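Nuvent Court Reader: review

Reviewed June 2026

Court Reader is a subscription tool from Nuvent for searching judgments, following appeals and getting an alert when a higher court hands something down. I used it for four months in place of the free public databases, mostly for writing short notes on appeal decisions for a legal newsletter. I paid for the single-user plan, at £60 a month.

Setting it up took one afternoon. You pick your courts, type in the judges, parties or subjects you want to follow, and choose whether alerts come at once or in a daily email. I chose the daily email and got it at seven each morning. The limit on the single-user plan is 200 saved searches, and I never came near it.

The search is the best part. It copes with misspelt party names and with names that carry accents, so typing Prochazka finds Procházka and the other way round. That was the first thing I tested, as the older service I used before lost half the results in a case by that name. You can also search within dissenting opinions only, which I have not seen done well elsewhere. If you write about judges who change their position over the years, you can set a date range, pick a judge and read the dissents in order. I did this for one long-serving appeal judge and it saved me a good week of reading.

Page numbers and paragraph numbers are kept when you copy a passage, and the citation goes along with it. The format can be changed in the settings, though the choice is stored per browser and I had to set it again on my laptop.

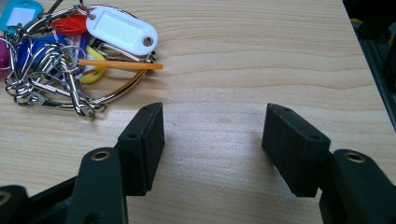
Alerts are less reliable. On most days they matched what the court had published, but on three occasions a judgment reached me a day after it had appeared on the court's own site. For a weekly newsletter that does no harm. For anyone filing news the same day it would be a serious fault, and I would keep the court's own page open as well. I wrote to Nuvent about it and had a polite answer saying that late documents are picked up overnight. There is no mention of this on the sales page.

The summaries are mixed. Each judgment comes with a short one at the top, and for simple appeals they are fine. With split decisions they tend to run the majority and the separate opinions together. In Clurberg v Grastberg, a planning appeal, the summary gave the reasoning of a judge who agreed with the result on quite different grounds, as if the whole court had adopted it. I stopped relying on summaries after that and hid them, which can be done with one click.

Exporting is limited to 2,000 pages a month. I reached that once, in a month with two very long judgments. After that you can still read on screen, but downloads are blocked until the next month starts.

The phone app shows alerts and lets you read, but notes made on it did not always turn up on the desktop. I lost one set of notes and now only make them at my desk.

There is an office plan for up to five people at £2,360 a year. It adds shared folders and a higher export limit. I have not tried it.

Good points: search, handling of names, dissents, copying with citations.
Bad points: late alerts, weak summaries of split decisions, notes on the phone.

I have renewed until September and will look again then, mainly to see whether the alerts have improved.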